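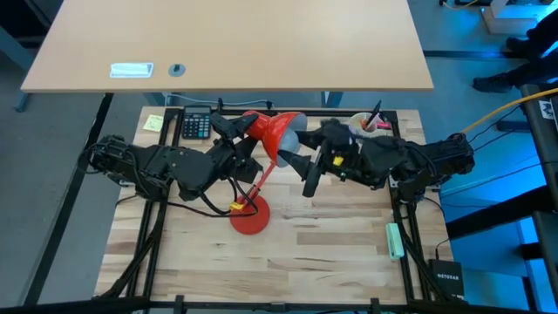 Shop Floor Talk > Automation and Jobs

Two-arm cells on the lamp line, what changed for us

trullero_nights
I've been at a Sellberg plant for nine years, final assembly and pack, mostly desk lamps and small office stuff. In December they brought in two-arm robot cells from Trumard and I said I'd write up how it went once we had some months behind us. Posting now because my sister plant is getting them next and people there keep messaging me the same questions.

First the layout. We had 23 people on final assembly across two shifts. We now have 19. No layoffs, two retired and two moved to receiving, and those spots were not refilled. You can decide for yourself what to call that.

The cells do the end checks on the lamps. Tilt the shade, check the arm holds where you put it, check the cord is where it should be. The picture at the top is one of the small training benches upstairs, with a red lamp between the arms. They practice up there on ordinary desk things before anything comes down to us.

What I do now is load, clear faults, and rework what gets kicked out. I used to handle 200 lamps on a good shift by myself. Now I look after three cells and I touch maybe a quarter of the lamps that go by. My wrists are better. My feet are worse, I walk all night.

Happy to answer questions if I can.

benchvise
What happens when one faults? At my place the old pick and place unit would stop and we had to wait for maintenance, sometimes half the shift.

trullero_nights
We clear most of them ourselves. There's a screen with the fault and a hold button. You hold, the arms back off, you take the lamp out, you send them home and restart. Two-day course for it. Maintenance only comes if it's a joint or a cable.

Cord faults are the most common. A cord doesn't lie the same way twice, and if it gets over the base or hooks on something the arm will try a couple of times and then give up. On the old line you'd flick it out of the way without thinking about it.

P. Kettle
Poppy Kettle here, I was at the same plant until spring, days. I disagree with some of this.

"No layoffs" is true on paper. But the temps were gone before the cells were switched on, and they don't show up in the 23. We had temps every fall for as long as I worked there. Last fall we had none. Those were people who counted on that work.

Also the two who moved to receiving did not ask to move. One of them had a bad back and receiving is the last place he should be.

trullero_nights
Fair on the temps, I should have put that in. I was only counting the permanent list.

On receiving, I heard one of them put in for it. I don't know about the other one.

P. Kettle
One of them put in for it after being told the choice was that or nights.

LambertL
Liam Lambert, I do setup on these cells at a different site (Birkett, we make clamps and brackets, no lamps). Some things from the other side.

The first six weeks are the worst and you should tell your sister plant that. Everybody is measured on the old numbers while the new thing is running at half speed. We had a target of 2,000 parts a week on the books and the cell could not get near it. The supervisors knew it, but the chart on the wall was still red, and people take that home with them. If the sister plant can get one thing in writing, get the targets suspended until the cells are signed off.

Second, ask who does the teaching. With two-arm setups somebody has to show the arms the job, and it goes much better if that somebody has done it by hand for years. Our engineers taught the first part and it was clumsy. Then they had Freya Ashworth from the line do it and the cycle came down a lot. She knew which hand should hold and which should turn. The engineers had it the wrong way around.

benchvise
Did she get paid for that?

LambertL
She got a grade bump, but it took four months and a grievance.

benchvise
So about what I figured. They take what you know and put it in the machine, and you have to file paper to get anything for it.

LambertL
I wouldn't go that far. She likes the work and she has a title now. But yes, it should have been agreed before she started.

oldtoolcrib
31 years in, retired. We had this same argument over the first screwdriving robots. Half the room said we'd all be out in a year and the other half said nothing would change. Both wrong. The job got smaller and quieter, and the new hires never learned to do it by hand. Then when the machine was down there were four of us in the building who could run the line.

Who is keeping the hand skills up at your place, trullero?

trullero_nights
Right now, whoever was there before. We have two people hired since the cells went in and neither one has done a full lamp start to finish. I brought it up with Jordan Wainwright, who runs our shift, and he's letting us run one bench by hand for the last hour when the schedule allows. It usually doesn't allow.

bickerstaff_b
I'll take the unpopular side. I did final check on lamps for five years and it was bad work. Same motion, same shade, all shift, and then you get written up because you missed a loose one at four in the morning. I had two rounds of injections in my right elbow. I don't miss any of it. If an arm can grab a lamp shade and tilt it all night then let it.

I'm on rework and training now and I go home able to pick up my kid.

P. Kettle
Bradley, I'm glad about your elbow, I mean that. But you got one of the good spots. There were three of those and a lot more than three of us.

bickerstaff_b
I know that. I'm saying the work itself was not worth saving. The pay and the hours were.

P. Kettle
Then we mostly agree. The pay and the hours are what went, for the temps anyway.

nightowl_pack
Question about noise and safety. Are yours caged? We were told ours won't be and a few people on my crew don't like it.

trullero_nights
Ours on the floor have a light curtain on the loading side and panels on the other three. The arms are not big and they don't move fast. Quiet too, you hear the conveyor over them. What bothered me at first was standing with my back to one. I got used to it in a couple weeks. A guy on days never did and he swapped to the pack end.

Tell your crew to ask for the stop button on both sides. Ours came with it on one side only and we had to ask for the second.

LambertL
Seconding the stop button. Also ask where the cables run. Ours came with one across the walkway under a rubber strip and it got kicked every shift until we had it moved overhead.

nightowl_pack
Thanks, writing both of those down. We have a meeting with the installer next month and they asked us for a list.

oldtoolcrib
Put hand skills on that list. Get an hour a week with a number next to it. If it says "when the schedule allows" you won't see it.

trullero_nights
Agree with that one. I'm going to ask for a fixed hour when our sheet comes up for review and I'll post what they say.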